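The kettle at Lomlow

September 15, 2026

I gave up coffee in March, which lasted until a little later in March. Since then I have been trying tea, and mostly what I've learned is that tea people are worse than coffee people. They just do it more quietly.

It started with Mebrat Mekonnen, who sits across from me and who had been watching me drink three-day-old office coffee with what I took for admiration. She left a tin on my desk. No note. The label said Doolan and under that, in small type, a paragraph about a hillside. I have lived in apartments smaller than that paragraph.

I made it the way I make everything, with boiling water and a lack of attention, and left it while I answered an email from Bastian Ackermann about parking. Bastian's emails about parking are not short. By the time I got back to the cup it tasted like a fence.

What I was doing wrong

All of it, according to Mebrat. The water was too hot. The leaves were in too long. I had also squeezed them with a spoon, and she asked me not to tell her about that again.

So I did what a reasonable adult does and spent an evening reading a tea forum. There is a man on there who has opinions about the height you pour from. There is another man who has opinions about the first man. I was up until one in the morning and came away with two rules I could remember: let the water sit a bit after it boils, and take the leaves out after two minutes. I set a timer. I am now a person who owns a tea timer, though in fairness it's also the chicken timer.

The cup question

Then there's what you drink it from. The forum wants thin porcelain. Desta Yilma swears by a mug the size of a flowerpot, and she finishes it, and she is fine. I have used paper cups at work for years and never thought they were saying anything about me.
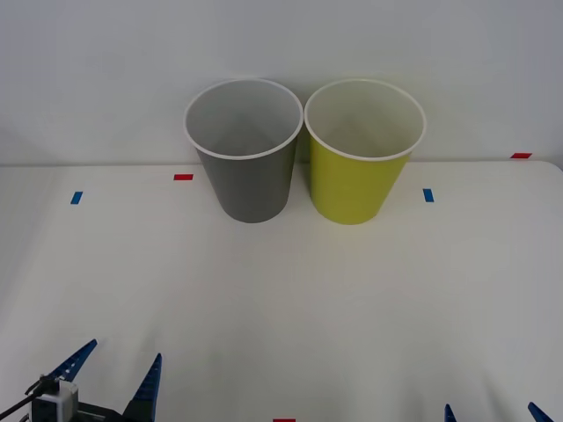
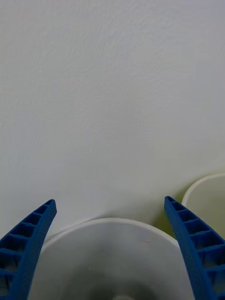
Does it taste different?

I tried the same tea from paper and from my one good mug, the green one from Lastport with the chip in it. I wanted very badly to taste no difference so I could go back to the forum and be unbearable. Sadly there was a little something. The paper gave it a faint note of birthday party.

I told Gadisa Shiferaw this and he said I was smelling the rim. I don't know what to do with that. He drinks hot water with nothing in it and calls it a morning.

Where things stand

I have around 30 bags of the cheap stuff left to get through before I'm allowed to buy anything with a hillside on it. That was the deal I made with myself in the store, out loud, next to a stranger. Bontu Dinsa has offered to take them off my hands, but she puts them in the freezer with her shoes for the smell and I'm not ready to see that happen.

Mebrat's tin is nearly empty. I've been stretching it, one small spoon at a time, and yesterday she noticed and put a second one next to my keyboard. This one says Irkel - no paragraph, just the name and a drawing of a bird. It wants cooler water, apparently. I'll have to go back on the forum.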